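Household robot chores

Household robot chores are everyday domestic tasks carried out in whole or in part by a general-purpose robot, usually one with two arms, in a room that has not been rebuilt for it. The term leaves out single-purpose machines such as robot vacuums and dishwashers. It overlaps with light shop-floor work, where many of the same motions turn up: wiping, sorting, hanging, closing lids, moving soft goods from one place to another.

Current ability

Rigid objects of known size are the easiest case. A robot can pick up a cup and set it on a shelf with few errors if the shelf is clear and the light is steady. Cloth is harder. It changes shape when touched, and a fold that was there a moment ago may be gone when the fingers close. Doors and drawers fall in between — the path of the handle is fixed, but the force needed varies from one piece of furniture to the next.

Window areas

Work at a window combines several of these problems. Curtains are thin and move with the air, and sheer ones let the background show through, which confuses depth sensing. Glass returns poor depth readings or none. Daylight can wash out one part of a camera image while the wall under the sill stays nearly black. Reaching across a sill also brings the arms close to the pane, so most operators set a low speed limit there.

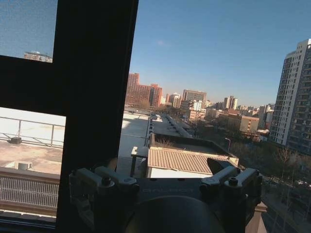
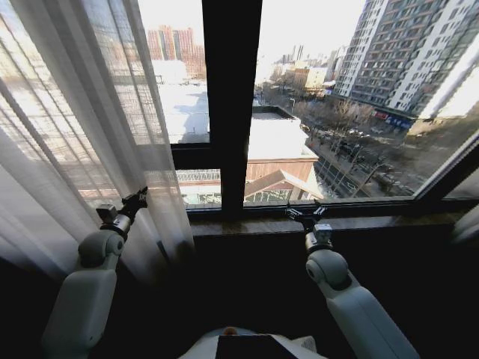 Dark window frames against a bright city view, from a camera at the gripper (first) and from one higher up, with both arms in view (second).

Drawing a curtain is often used as a test task. In the Adstead trials, run by Hiu-tung Lui and Cheuk-hei Wan, a two-armed robot made 1,579 attempts at chores in furnished apartments, of which 107 were curtain tasks. An attempt counted as a success only if no person stepped in. Almost half of the curtain attempts met that rule. The most common fault was a grip that closed on air beside the fabric. Sill wiping did better, though corners were often missed.

Shop-floor use

Preltora, a maker of textile fixtures, began using similar arms in October to hang sample panels at its Trutport plant. The panels are stiffened at the top edge, and the 2 stations share one operator. Unstiffened cloth is still hung by hand.

Open questions

Speed remains a limit. Lui has argued that a slow robot is acceptable if it can be left alone. Wan puts more weight on recovery after a failed grasp, a skill that few systems show without help.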